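Why Tables Have Different Legs

Look under the tables in your home. Some have a leg at each corner. Some have a single post in the middle. Some are held up at the ends by flat panels. All of them do the same job, which is to keep the top level and stop it from tipping over.

The top

The top of a table is the part you use. It can be a rectangle, a square, a circle or an oval. Rectangles fit well against a wall, so most desks are rectangles. Ovals and circles are harder to push against a wall, but they have no corners to bump into. People can walk past them easily, and everyone sitting at one can see everyone else.

A top can be made of solid wood, thin wood glued in layers, glass, stone, metal or plastic. Heavy tops need strong bases.

The base

The base is everything under the top. A table with a leg at each corner is hard to tip, because the legs stand almost as far apart as the edges of the top. The trouble is that the legs get in the way of your knees and your chair.

A pedestal base puts the support in the middle. A post goes down from the top, and at the bottom it spreads out into feet. When the feet point outward like this, we say they are splayed. An oval table in a workroom or a meeting room often has a pedestal base, while the desk by the window in the same room is a light wooden one set along the wall.
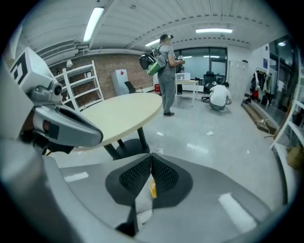 Fasil Berhe wrote in to ask why his family's round table tips when his little brother leans on the edge, even though the base is very heavy. It has a pedestal, he said, and the feet are short.

Short feet are the answer. Every object has a balance point, called the center of gravity. As long as that point stays above the area covered by the feet, the table stands. When someone pushes down on the edge of the top, outside the feet, the table can start to turn over. Longer feet make that area bigger. A heavy base helps too, since it takes more of a push to lift it, but it can't do the whole job if the feet are too short.

Try it yourself

You need a sheet of stiff cardboard, an empty thread spool, tape, modeling clay, scissors and 8 coins that are all the same.

1. Cut an oval out of the cardboard, a little longer than your hand. This is the top.
2. Tape the spool upright under the middle of the oval. This is the post.
3. Roll four short feet out of clay and press them around the bottom of the spool so they point outward.
4. Stand your table up. Put coins on one edge, one at a time, until it tips. Write down how many it took.
5. Take the feet off and make them twice as long. Do the test again.

If your table holds all 8 coins, stack a few more on the same spot. Then try the narrow side of the oval and the long end. You should get different answers, because the long end sticks out farther past the feet.

Words to know

Pedestal: a support in the middle of a table, with a wide bottom.
Splayed: spread outward.
Center of gravity: the point where an object's weight balances.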